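Diary, June

Awake before six again. Cold enough to see my breath in the laundry. I have been putting off writing about the sourdough business because I knew I would only be cross, but I am cross anyway, so in it goes.

Annelies Holzer came by yesterday with her starter in a jar and a printout, and told me I had been making bread wrong for as long as she has known me. She has done the weekend course out at Dindville. Two days, lunch included, and she came home with an apron and a whole set of beliefs. The main one is that the flour matters more than anything the baker does. It has to be stone-milled, it has to be fresh, and it ought to be the Irness flour, which the course people happen to sell at the door.

I asked what it cost. She said that wasn't the point. I have noticed that when it is the point, people say that.

Anyway, she left me a bag of it and I said I would give it a fair go. I meant it, too. I don't mind being wrong about bread. I do mind being told my loaf has "no story", which is a thing she said while eating it.

7.30 am

Mixed two doughs side by side. Irness in the blue bowl, ordinary supermarket flour in the chipped one. Same starter for both (hers), same water, same salt – 9 grams each on the little scale. I used 300 grams of water in each, which is less than the printout wants, but the printout also wants me to speak to the dough and I am not doing that either.

The Irness one smelled better, I will give her that. Sort of like a paddock after it's been mowed. It also soaked up the water faster and went stiff on me, so for the first quarter of an hour the cheap one was ahead, if anyone was keeping score, and I was.

The printout says to rest the dough for 45 minutes and "notice the change in its mood". I noticed that it had spread out a bit.

While it rested I swept the back step and rang the council about the green bin again. They have me down as having two. I have one. I have now explained this to three different people, all very nice, and I don't believe a single one of them wrote it down.
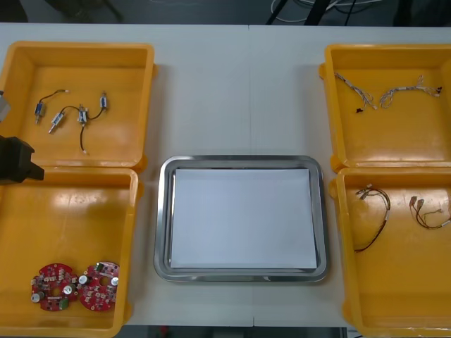 11 am

Folded both doughs. Annelies rang in the middle of it to ask how I was going and I had to answer with my elbow. She wanted to know if I could feel the difference. I said one was stiffer. She said, "That's strength." When my dough was stiff last winter she said it was dry.

She also wanted to tell me about the Videtti, which is an oven. A bench-top thing with its own steam, and the course people are taking orders. She is thinking of getting one and thinks I should think of it too. I said my oven was the same colour of hot as anybody's. She said it had cold spots. It does, but I know where they are, and I turn the tin.

I'd like somebody to do a proper test of these things, with the loaves cut up and no labels, and the people who sell the oven kept out of the room. I looked for one last night and found plenty of pages saying the bread was transformed, nearly all with a button to buy the oven at the bottom. One man had a real before and after. His before was plainly burnt.

Soup for lunch, the last of the pumpkin. Needed pepper.

3 pm

Shaped them and put them in the tins. The Irness dough tore a little down one side and I pinched it shut. The cheap one behaved. I am writing that down now so I can't fudge it later.

Walked to the shops for butter and ran into half the street, all of them rugged up and wanting to talk about the heating bills. Nilsuwan has closed early for the winter, so no noodles until goodness knows when, and there's a sign on the door that doesn't say. It rained on the way back. Of course I'd left the towels out.

6 pm

Both baked at 200, turned once. I marked the bottom of the Irness loaf with a fork so I'd know which was which, then cut a slice off each and got next door's two kids to try them over the fence without telling them anything. The older one liked the marked one. The younger one liked the other and then asked if there was jam.

So that's one each, and I can't pretend two kids and a fence is science. For what it's worth, I thought the Irness had a better crust and a slightly sour edge I liked. The crumb was tighter. Toasted, with butter on, I couldn't have picked them, and toast is how most of my bread gets eaten.

I'd pay a little more for it. I would not pay what she won't tell me it costs. And I still don't see how any of it gets you to needing a new oven.

9 pm

Rang Annelies and told her the crust was good. She was so pleased that I left out the younger kid. She's coming for breakfast and bringing her own knife, because mine apparently crushes the crumb.

Towels are on the rack in the hall. Must ring the council again about the bin, and buy jam.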